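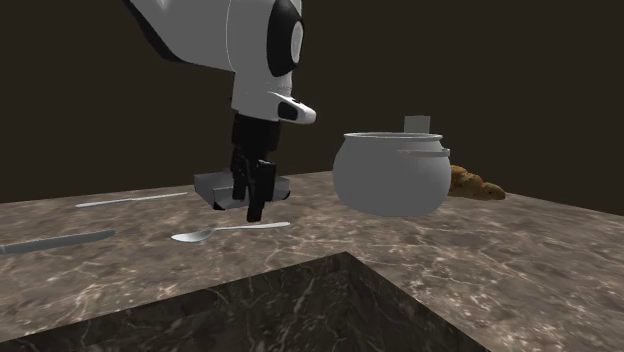 The Spoon Shift

Home Stories Submissions About Contact

July
By Chelsea Bramwell

I took the job at Orkach because Mum said I needed one with a chair. And it did have a chair! It also had a headset, a pair of hand controllers and a marble kitchen that existed nowhere except on the server, and my task, every arvo from three, was to show the arm how to put a spoon in a tray. It had to be 21 good demos a shift, with 3,000 wanted by the end of the project.

"Go slow," said Danjuma, who'd been there since the start. "It learns your hurry as well."

So I went slow. I came down over the handle, squeezed, lifted, drifted across. My first one I flung clean off the bench (Danjuma laughed so hard he had to put his tea down). By Thursday I'd stopped holding my breath.

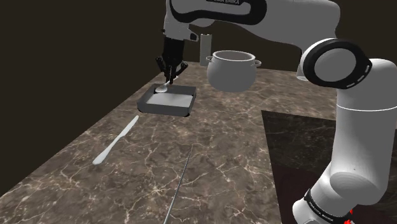
The thing is, you get fond of the place. I knew where the veins ran in that benchtop better than I knew my own street, and I'd started feeling a bit guilty about the knives, just lying there while the spoon got all the attention. At home I caught myself putting the cutlery away with two fingers, wrist straight, coming in from directly above. My brother asked if I'd hurt my hand.

Then one night, after about 40 tries, Danjuma told me to put the controllers down. He'd loaded what the arm had learned so far.

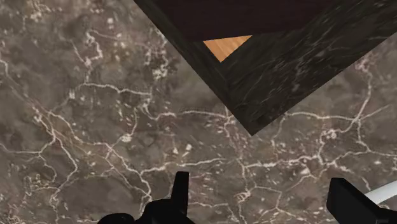

I sat on my hands and watched it wander. It went the wrong way first, then dithered, and then it came in over the spoon with this little pause — my pause, the one I do before I squeeze, when I'm saying "righto" under my breath.

"Did you teach it that?" Danjuma asked.

"Must have," I said, and I asked if we could run it again.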